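Sondotico Bench Arm Setup Guide
Section 4: Kitchen Chores, Readiness and Limits

4.1 Scope

This section covers table clearing and item sorting on the Cesholm play-scale kitchen. It applies to arms running the Wisinlow task package. Full-size kitchens are outside the scope of this guide. Read 4.4 before promising anyone a working kitchen helper.

4.2 Before you start

1. Set the arm to Hold and confirm that the status screen reads READY.
2. Level the kitchen. Lock the base clamps.
3. Route the wrist cables with enough slack for a full turn of the gripper. Run the wrist through one full turn by hand and watch for snags.
4. Load the item list. Every item on the table must have an entry. The package ignores anything without one and may push it off the edge.
5. Run the overhead check. Items lying partly under a cable are often reported as two items. Move the cable or confirm the item by hand on the screen.

CAUTION: Keep hands out of the work area whenever the arm is out of Hold. The stop button must be within reach of the person at the screen.
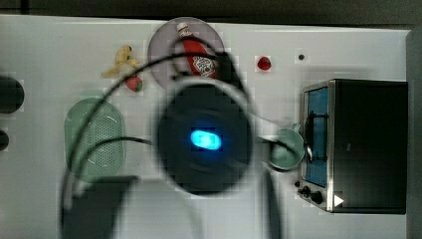
4.3 Running a chore

1. Select Clear, Sort or Load from the chore menu. Start with Clear.
2. Set speed to 4. Higher settings are locked until the arm has logged 339 completed picks.
3. Release Hold. The arm moves to its start pose and waits for confirmation.
4. Press Confirm. Do not move items after this point.
5. If a pick fails twice, the arm stops and asks for help. Reposition the item, clear your hands and press Resume.

NOTE: A bottle is gripped across the body. If it is lying on a plate, the package lifts the bottle first and treats the plate as a separate pick. Mugs are gripped by the rim. Handle grips can be turned on under Options but fail more often.

4.4 What the arm can and cannot do

Aitken test benches ran Clear for 2,000 picks with the items in the standard list. Of these, 763 needed a person to step in. Most stops involved small round items, which roll when a finger touches them, and flat plates, which give the fingers little to hold.

Load is a trial feature. Opening an oven door, placing an item and closing the door is treated as three chores, each with its own confirmation. Do not leave the arm unattended during Load.

Wiping, rinsing and handling liquids are not supported. Do not use real food, heated items or glass.

4.5 Ending a session

1. Return the arm to Hold.
2. Save the run log before turning off power. Unsaved logs cannot be recovered.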